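Search stories Enter keyword Go

The Pear Job

I took the work at Flellik in February, when the café closed. The advert said home trials assistant, no experience needed, must be able to stand for long periods. I had been standing for sixteen years, so I applied.

The trial room was up two flights at the back of the building on Vuslow Road. They had fitted it out as a bedroom, with a bed and a pillow and a tall white shelving unit with hardly anything on it. My job was to put the fruit on the shelves, say when I was ready, and then write down what happened. After that I took the fruit out of the basket and put it back on the shelves. The first morning I did this until one o'clock and then I had my sandwiches.

The people at the desks called the machine Ginting. I never found out why. It was silver and white and had cables going up over its head, and when it walked the joints made a sound like somebody folding a deckchair. It had a red plastic basket on one hand. The other hand was for picking.

I had a sheet for every run. The sheet had a box for the start, a box for the finish and a wide box headed Remarks. The man who had done the job before me had left his sheets in the drawer, and under Remarks he had put 'slow' every time, and once 'very slow'. I thought I could do better than that.
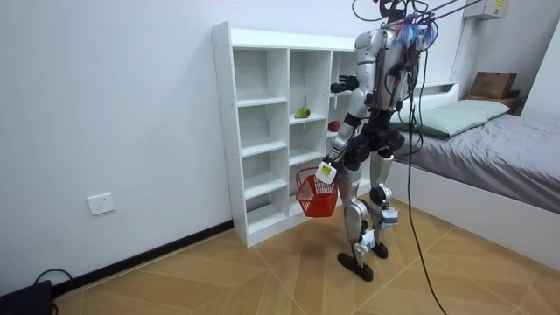 Can it tidy a bedroom yet?

It can clear a few things off a shelf if somebody has put them there for it, and it needs a person in the room.

My sister asked me that on the phone in the first week, and that was what I told her. She was disappointed. She has three boys and a dog, and she had been hoping for something by the summer. I said I wouldn't hold out for the summer. She asked what it was like to work with and I said it was like working with someone on their first day, every day, who never asked where the toilets were.

She wanted to know if it would put me out of a job. I said it was the only reason I had one.

By the second week I had got used to the waiting. There is a lot of waiting in it. The hand goes up to the shelf and stops, and you think it has broken, and then it goes on again. In the café I would have had two teas poured and a bacon roll wrapped in that time. I used to move my own hand a little at my side, the way you press the brake when somebody else is driving. One of the desk people saw me and told me they all did it at first.

The shelves gave it more trouble than I would have guessed. A table is easy, I was told, because you can come down on a thing from the top. With a shelf there is a board above and a wall on each side, and the hand has to go in at the front and come out the same way with the thing still in it. I went home and watched myself put the tins away. I knocked my knuckles on the cupboard twice. I had been doing that for years, I suppose, and had never thought of it as a fault.

The pear was the worst of them. It wouldn't stand up, so it had to go down on its side, and it could face any way it liked. I was told to put it down however I wanted, the way a person would. That is harder than it sounds. After a few mornings I noticed I was putting it with the stalk end to the left, because I thought that helped, and I made myself stop.

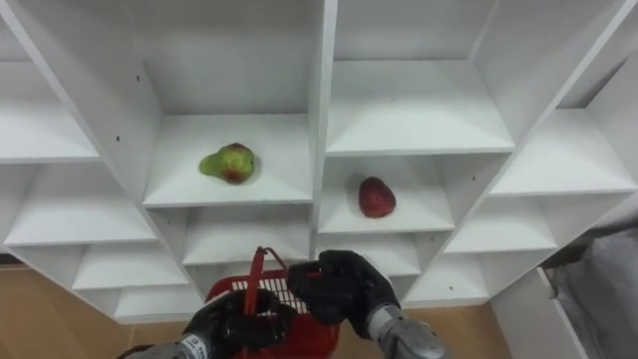 It was also the one I talked to. I don't mean Ginting, I mean the pear. I would say, come on, and then look over at the desks to see if anyone had heard. You get fond of whatever you are handling all day. At the café it was a particular milk jug.

In the third week a visitor came from Tarkance, who were paying for some of it. They have care homes up and down the coast. She wore a good coat and kept it on. She said what she wanted was simple. She had residents who could no longer reach a shelf, and staff who spent half the night fetching things down from one, and she wanted to know if this could do the fetching.

The man at the front desk said they had made very encouraging progress. She looked at me.

I said it had managed thirty out of forty-six the day before. She asked about the other sixteen. I said some it dropped, and some it closed its hand on nothing and carried the nothing over to the basket as carefully as you like. She laughed at that, but she wrote it down.

'And if it were my mother's room?' she said.

I thought about it. I said her mother would have to like waiting, and somebody would have to be there in case. I said it didn't get cross, though, and it didn't mind being asked again, and I had known days when I couldn't say the same for myself.

'So I'd still need the somebody,' she said.

'You would now,' I said.

She asked if she could see it done. I set the fruit out and went back to my place by the door and said ready. The man at the front desk had stopped typing. I kept my hand still in my pocket.

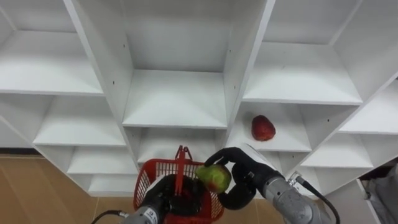 The pear, held over the basket.

I won't say how that one ended, because whichever way it went it was one run on one morning, and I had a drawer full of others. She stayed for the rest of the hour. At the end of it she shook hands with everybody, and then she stood for a moment in front of Ginting as if she ought to do the same there, and didn't.

When they had all gone down I filled in the sheet. I put the start and the finish. Under Remarks I wrote that it had gone in past the divider without touching, which was new, and that the visitor had sat on the bed and nobody had told her not to.

My sister rang that evening while I was doing the washing-up. She asked if there was any news. I told her about the coat, and about the care homes, and the question about the mother.

'What about bedrooms?' she said.

I said no, not bedrooms. She said the youngest had put a whole loaf behind the radiator and she was going to have to take it off the wall to get at it. I said I would come over at the weekend and give her a hand - I had a thin arm, and I thought I could probably reach down the back without moving anything.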